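Home Projects Reports Partners Contact

Hurkau Fund, Assistive Equipment Program
Interim progress report, Asitville trial of the Ivent hand-held gripper kit
23 June 2022

Summary

The grant supports an independent review of the Ivent kit, a pair of hand-held grippers used to record household tasks for later use in robot training. Work began in April and remains within budget. The review will advise the Fund on whether the kit should be offered to its partner sites.

Work completed

Operators at the Asitville site have recorded 300 sessions of bed making and cloth handling. Setup time for a new operator now stands at 25 minutes, including calibration of both grippers. Four kits are in service. A fifth was returned to the supplier, Dolan, with a worn jaw and has been replaced under warranty.

Bedroom tasks account for most of the recordings to date. Thin fabric remains the hardest material for the kit, and operators have been asked to approach folds and edges at a low angle.

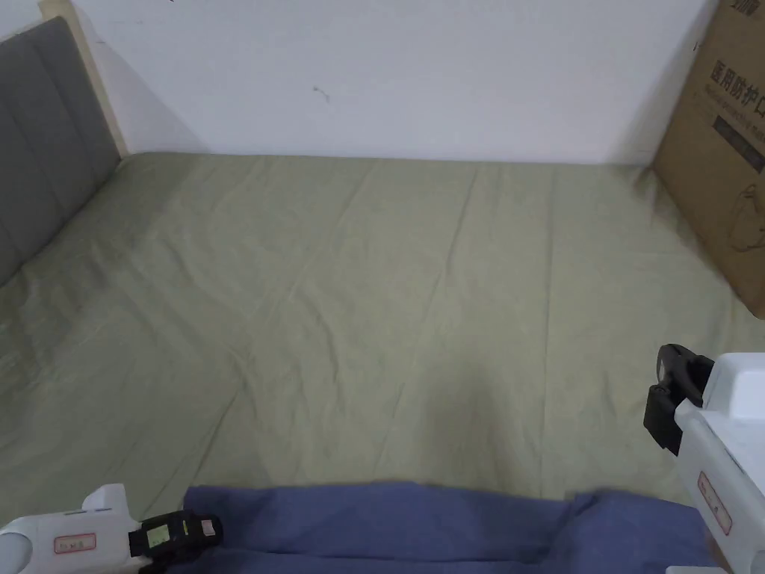 Dolan replied to our draft findings that the standard jaw was designed for rigid items, and asked that any score on fabric be held until the softer fingertip has been reviewed. We consider the request fair and have agreed to report the two versions separately.

Next period

Kitchen tasks will begin once the new fingertips arrive. The review team requests approval to move unspent travel funds to replacement parts. No change to the total award is sought.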